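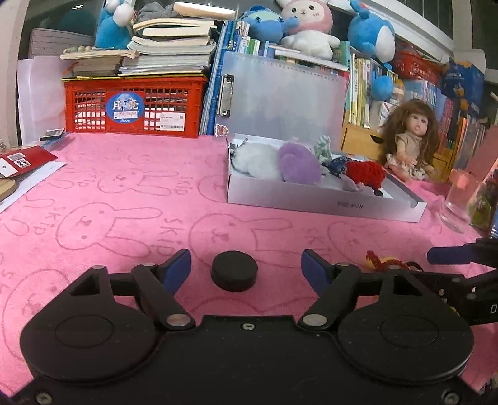 The Ravari is a hand-held gripper kit made by Wiltuden, and I've been keeping this article up since I got hold of my pair, so pardon me if the encyclopedia voice slips now and then (it will). You hold it, you squeeze, you do ordinary household things with it, and what you did gets recorded so a robot arm can learn the same motion later on. Two angled fingers with blue grip pads do the work, each on a dark linkage arm coming up from its own round housing, and the flat plate between the housings has a small Phillips screw at its top edge. That screw is my favourite part of the whole kit! I've had cheaper grippers that were glued shut, and when a cable worked loose you were out of luck.

Name and origin

Wiltuden had a bench-mounted gripper called the Fahmy before this one, and the Ravari is more or less the Fahmy's fingers with a handle put on. Karim Ghoneim drew up the linkage for both. I asked him by email where the name came from and he told me about bearings for four paragraphs, so the origin section stays short for now.

What comes in the kit

You get a left unit and a right unit, two charging leads, a spare set of pads, a hex key and a printed guide of 31 pages. The guide is decent, although the chapter on pairing comes after the chapter that assumes you've already paired. The software is called Drirkasix and you download it separately. Mine took an update straight away and then wanted another one, which ate up most of an evening and a pot of tea.

In use

Soft things are where I've had the most fun. Pompoms, knitted bits, scraps of cloth, doll clothes: the pads hold them without squashing them flat, and you get the feel of it pretty quickly. Thin card lying flat on a table is another matter, and I still have to nudge it to an edge before I can pick it up. I'd also say go easy with glass jars until your hands have settled down (I cover the table with a fleece blanket, and I'd do it again).

A charge gives me 60 minutes if both units are going, and my wrists are ready to quit before then anyway. It's heavier at the front than I'd like. A friend with smaller hands found the squeeze too wide to be comfortable, and there's only the one size.

Price and availability

The pair sells for 436 dollars, plus shipping, and single units aren't offered. Wiltuden added a rental in October, with a minimum stay of 16 days, and I'd start there if you're only curious. Replacement pads come in blue and nothing else. I've written to ask about grey ones and will update this section if I hear back.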